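Home Equipment Two-Arm Cells Jemau Bench Cell

Jemau Bench Cell -- two-arm grocery packing station

Open day write-up by Adaeze Akinola, equipment desk at Rutaro

Availability: to order
Demo bookings: open, Saturdays included
Supplied by: Rutaro, with arms set up by Lubis

If you've called our equipment desk in the last couple of months and asked about small two-arm cells, you've probably heard me say "come to the open day and see it run." Well, plenty of you did! And plenty of you couldn't, so I promised I'd turn this product page into something a little more useful than a spec table and a phone number. The spec table is still down there if that's all you want. Scroll away, I won't be offended.

The open day was on 27 January 2024 at the Vukamton showroom, and I stayed from the minute the doors opened until they started stacking chairs. I sell this equipment, so take my enthusiasm with whatever amount of salt you like, but I went in with a list of gripes from customers and I spent most of the day poking at those.

What you get is a bench with an aluminum rail across the front, two arms mounted on the rail, a gripper on each arm, and a little camera riding on each wrist. The bench at Vukamton had a dark red marble-pattern top and the walls behind it were done in a big tropical leaf wallpaper (palm fronds everywhere, I want it for my bathroom). You can order the Jemau with a plain gray top and no wallpaper at all, and most people do. Consuelo Valcárcel, who set up the demo, likes a busy background. Her view is that if the cameras can pick out a shiny packet against all that, your stockroom shelf is going to be a vacation.

The job for the day was groceries. Bags and pouches of food, a plastic basket, paper bags to pack from and into, and whoever was standing at the front got to call out what should go where. I was expecting neat cardboard boxes, the way these things usually go. Soft pouches are a much meaner test. They slump, they slide, they catch the light, and the top of one is never where you think it's going to be.
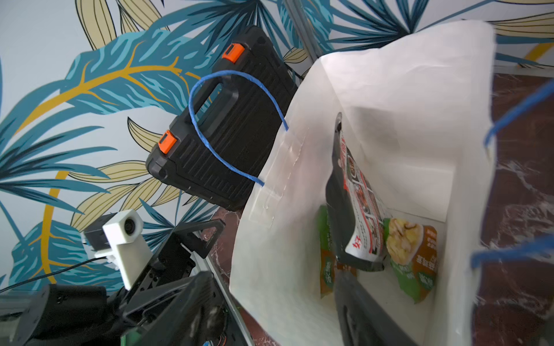
Can the cell work with a paper shopping bag, or does everything have to be in a rigid bin?

Paper bags are fine as long as they stand open by themselves and the top of the bag is lower than the wrist can comfortably reach over. Twisted handles are the usual nuisance, so fold them outward before you start. A rigid bin is still faster to set up, and if you have the choice I'd use one on at least one side of the job.

That was easily the most common question of the day, by the way. I must have heard it from every bakery and every deli person in the room. The second most common was noise, and I can tell you we were all chatting at normal volume right next to it. You hear the joints, sort of a soft whirr when an arm swings up and over, and that's your lot.

Let me talk about the arms, because this is where I changed my mind a bit. On paper the Lubis arms look modest. They're white plastic shells with black joint motors, and next to the big steel stuff we carry they look like something you'd keep on a desk. I've had customers say so on the phone, not very politely! But for packing food pouches you don't want big steel stuff. You want something that can hang on to a crinkly bag by one edge and carry it across without mashing it. I brought my own bag of chips for exactly this (Consuelo rolled her eyes, I think she gets this a lot) and it came back to me with all the chips still chip shaped.

The grippers are the simple parallel kind, two fingers that open and close. No suction, no fancy soft hands. I asked why, and Consuelo's answer was that suction is lovely on a flat sealed box and miserable on a wrinkled pouch, and that two fingers can be wiped down with a cloth between jobs. The fingers come off with a couple of screws if you want to swap them for a longer set. We stock the longer set. I'd wait and see if you need it.

Having two arms matters more than I'd figured, too. I used to tell people the second arm was there for speed. Watching it for a whole day, I'd say it's there for the awkward moments -- one arm brings a bag over while the other one waits close to the basket, ready for whatever needs straightening up or nudging. If your packets are all the same size and stiffness you may be happy with a single arm, and I'd sooner sell you that than have you call me in a month wondering what the other one is for. For a mixed load, get the pair.
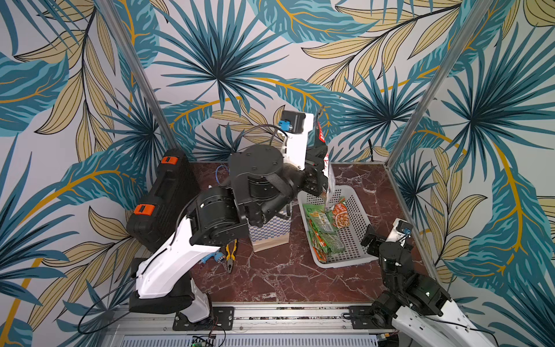 Jemau Bench Cell with a snack bag held over the basket.

Reach is worth a paragraph. Each arm covers its own side of the bench and the two meet comfortably in the middle, so the natural place for your basket or tote is where both can get at it. Push it too far into a corner and you've turned your two-arm cell into a one-arm cell with a spectator. There was a gentleman from a meal-kit outfit who kept asking for the basket to be moved, an inch here, an inch there, and I'm glad he did, as it saved me from having to be the annoying one. Small moves made no difference. A big one meant somebody had to go over to the screen and run the setup step again, and that took 2 minutes by the showroom clock.

Now the gripes! I said I had a list.

Glare. Glossy pouches on a glossy top under bright ceiling lights can confuse any camera, and the Vukamton bench top is very glossy. In the morning there was a stretch where an arm kept coming down beside a shiny packet and going back up again with nothing. They turned off one row of lights and things improved. If you're ordering for a kitchen or a shop floor with strong overhead lighting, ask me for the matte top. It costs the same.

Overlapping packets. A pouch lying flat on the bench is easy. A pouch wedged between two other pouches and leaning on the rim of a basket is a whole other story, and this is the part where I'd tell you to bring your own products to a demo. Some of what people called out got picked up first go. Some of it took a few tries, and one flat little packet had to be rescued by hand (mine, and yes, I stopped the arms first). I asked them to leave the basket good and messy for the afternoon, with everything lying every which way, and they were good sports about it.
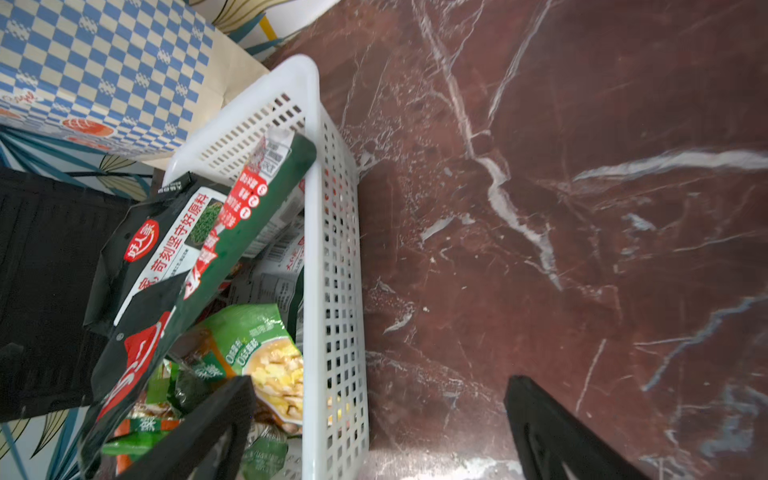 What I liked is that a miss is a calm thing. The arm comes up, moves over, and has another look from a slightly different angle. It doesn't dig around or squash what's underneath. For anyone packing things with a seal that can pop, that's worth more than a few seconds saved, and I'd bring it up with whoever at your place signs off on the purchase.

Cables. Okay, this one is still on my list. There's a cable to each wrist camera and it loops around the outside of the arm. I watched those loops all day waiting for one to snag and didn't catch it happening, but I'd still like to see them clipped down tighter, and I told Consuelo so. She says a clip kit is on its way and that we'll have it in stock. When we do, I'll add it to this page. In the meantime leave a little slack at the base and don't zip-tie anything near a joint.

Setting up. The rail comes assembled, the arms bolt on to brackets, and two people can have it on a bench in a morning. You'll need a sturdy surface that doesn't wobble and a regular wall outlet. Please, please measure your doorway first. I'm not going to say which customer this is about.

Training is included, and it's one session at your site with someone from Lubis. They'll want the people who'll be using it every day in the room, so don't send the manager and hope it trickles down. By the end of the session your folks should be able to start a job, stop a job, move the basket, and tell the cell about a new product.

The quick table, as promised:

Bench cell, two arms, rail and grippers -- standard
Wrist cameras -- 2, one per arm
Job memory -- 145 saved products
Service check -- every 3000 picks
Bench top -- gray standard, matte or marble pattern on request
Longer gripper fingers -- optional, in stock
Delivery -- 10 working days from order

A word on that service check, as it scares people. It's a wipe, a look at the finger screws, and a short test the cell runs by itself. You can do it over a coffee. The cell will remind you on screen when it's coming up and you can put it off to the end of the shift.

If you'd like to see one running, write to the equipment desk and put "Jemau demo" in the subject so it comes to me. Tell me what you pack, how many different kinds, and what you pack it into. Bring samples, the more annoying the better! Vukamton has parking around the back and the coffee is decent. Quotes go out the next working day, and if you've already had a quote from us in January it still stands at the same price.

Related items: Jemau single-arm cell Matte bench top Long finger set Spare wrist camera cable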